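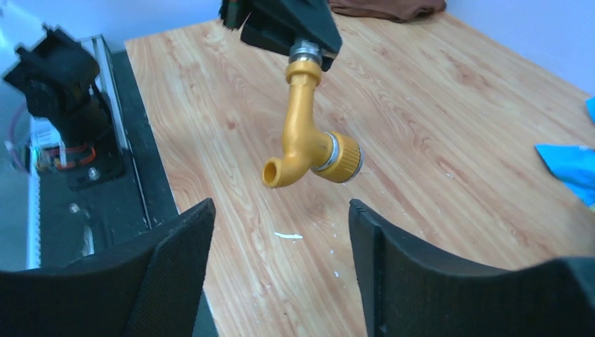 Outdoor Water and the First Hard Frost

Posted Dec 3, 2018

This site uses cookies to improve your experience. By continuing to browse, you accept their use.

The overnight temperature in Valtdale fell well below freezing twice last week, and I received several messages from readers asking whether it was too late to close down an outdoor water supply. It is not too late, provided that the pipe has not already split. The following is an account of the procedure I use at my own house and at the shared garden on Kalinowski Street, where I have held the key to the water shed for several seasons.

The garden supply is the simpler of the two. It is a single line that leaves the street main, passes under the gravel path and rises at three standpipes. The stop valve sits in a covered pit beside the gate. I close it in the last days of fall, open every tap on the line, and leave the taps open until spring. The lowest standpipe, next to the compost bays, has a drain cock at its foot, and most of the water leaves the line at that point. It must be opened by hand and is stiff. A short length of pipe slipped over the handle gives enough leverage.

The house requires more attention. There are two outside taps, one on the north wall and one beside the garage. The north tap was replaced in September by Hok-lam Tai, who fitted a frost-proof model with a long stem, so that the valve seat closes inside the heated wall. Such a tap should be set at a slight downward slope toward the outside. A hose must not be left attached to it in winter, as the hose holds water in the stem and defeats the purpose of the design. I removed mine on the first cold evening and hung it in the cellar.

The garage tap is of the older kind. It has an inside shutoff behind the shelving, with a small brass bleed cap on the side. The correct order is to close the shutoff, open the outside tap, place a bowl under the bleed cap and then loosen the cap. I once did this without the bowl and ruined a box of seed catalogs.

Witold Zalewska wrote to ask whether foam tap covers are worth buying. In my view they are useful on a tap that has already been drained, and of little help on one that has not. A cover slows the loss of heat from a fitting; it does not supply any. Those who cannot reach their shutoff valve may find a cover better than bare metal for one mild night, but should arrange to have the valve made accessible.

Rain barrels should also be emptied. I tip mine upside down on two bricks and turn the downspout back to its original position. At the garden the large tank holds 200 gallons and cannot be tipped, so it is drained through the outlet and the lid is tied down against the wind. Valquíria Honorato has kindly agreed to check the rope during January while I am away in Gurkville.

One matter remains open. The standpipe nearest the road continued to drip for a full day after the valve was closed, which suggests that the valve is passing a little water. I have tightened the packing nut by a quarter turn and will look at it again on Saturday. If the drip persists, the valve will have to be replaced before the line is refilled, and I will post the cost when I have it.

Shares: 2
1,316 views
2 comments
Subscribe to the newsletter to receive new posts by email.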